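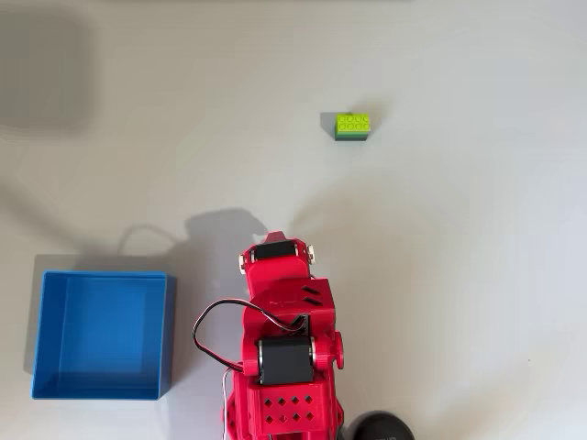
I get a lot of mail about sorting toy bricks, so I finally put the answers on one page. My method is boring and it works: one white table, one open box, and bricks going into the box by color until I can't look at green anymore. A small pair like the lime two-by-four with the darker green brick stuck underneath gets treated as a single problem (more on stuck pairs further down), and the square blue box is the kind I use for everything, open on top with thin walls. My name is Wichai Yimyam, I buy and clean up secondhand bricks in my spare room, and I answer these questions between batches.

Why a white table?

Because I started on a brown one and kept losing the brown pieces, ha. Dark gray too. White shows you everything, even the dark greens that vanish on a wood grain. You do lose the white bricks a bit, but they throw a shadow if your lamp is any good, and I sort those last anyway. Mine is a plain top from Retamal, no pattern, no lip around the edge. If you can't change your table, a white bedsheet pulled tight does fine — just iron it first or the small pieces roll into the creases.

Do you sort by color or by shape?

I know, I know, the serious builders all say shape. If you're building from your own designs they're right, and finding one red two-by-two in a tub of red is miserable. But I'm mostly putting old sets back together for people, and the first thing I need to know is whether the greens are all there. So I go color first, then shape inside each color once a color gets past 100 pieces. Under that I leave it alone. You can stir a small box with one finger and find anything.

How do you tell the greens apart?

Daylight, if I can get it. Lime is easy, it practically shouts at you. The darker greens are where I've made all my mistakes, especially in the evening under a warm bulb. I keep one brick of each shade on the windowsill as a reference and hold the doubtful ones up against it. Put the two shades right on top of each other and you'll see the difference in a second!

What boxes do you use?

Small, square, open, and no lids. I had 19 lidded ones from Flestport and gave them to my sister, who keeps buttons in them and is very happy. Lids are great for storage and awful for sorting, you spend the whole afternoon opening things. For working on the table I want low walls so I can see in without leaning over. I like blue for the box itself and I wish I had a better reason than liking it. Blue bricks do get lost in a blue box, so those go in a soup bowl.

How many boxes do I need to start?

Five. One each for the four colors you have the most of, and one for "everything else." Everybody wants to start with a giant drawer system, and then they've sorted for an hour and all the drawers are half full and labeled wrong. Start with five and add one when the everything-else box annoys you.

How do you get stuck bricks apart?

With your fingers first, please not your teeth. For two bricks of the same size stacked dead even, which are the worst ones, I press each onto a bigger piece so there's something to hold, then rock them gently. A brick separator is cheap and saves your nails. Cold helps too, I've put stubborn pairs in the freezer overnight and had them pop apart in the morning. Not every time. I have one yellow pair that has been together since October and I've decided they're married.

Do you wash them before or after?

After a rough sort. Warm water, a little dish soap, a mesh bag, and then spread out on a towel until the next day. No dishwasher, no hair dryer. Anything with stickers or electrical parts stays out of the water completely.

What was the biggest lot you ever sorted?

People expect a huge number here. My favorite was only 248 pieces, a Wekiveo space set that came in a pillowcase with no instructions, and it took me longer than lots ten times the size. Every piece was some kind of gray.

Can I send you my bricks?

Sure, if they're in the post already bagged and you've taken out the crayons. Put a note in with your address on it. I list the finished sets under the shop name Prillenico, and the loose greens go up whenever I have a full box of them.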